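Ernen-Wortliste, LIESMICH

Hallo und schön, dass du hier gelandet bist! Ich sammle seit ein paar Jahren Zahlwörter aus Dialekten (fing mal als Zettelkasten an, ist dann etwas ausgeartet) und habe jetzt endlich alles in eine Tabelle gepackt.

Drin sind 493 Einträge, je Zeile ein Wort: Schreibung, Zahl, Ort, Quelle. Trennzeichen ist das Semikolon, Kodierung UTF-8. Über 250 Einträge hat Rocío Cuesta gegengelesen, tausend Dank dafür!

Bekannte Macken: Bei den Zahlen ab 30 fehlt oft der Ort, und die Schreibung von »zwei« ist ein einziges Durcheinander (zwee, zwo, zwoa, je nach Geschlecht). Das räume ich im März auf.

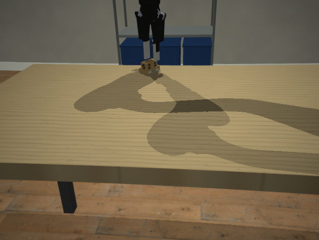
Wie weit geht die Liste eigentlich?
Bis 100, danach wiederholen sich die Formen nur noch.

Fehler gefunden? Schreib mir gern, am liebsten mit Ortsangabe.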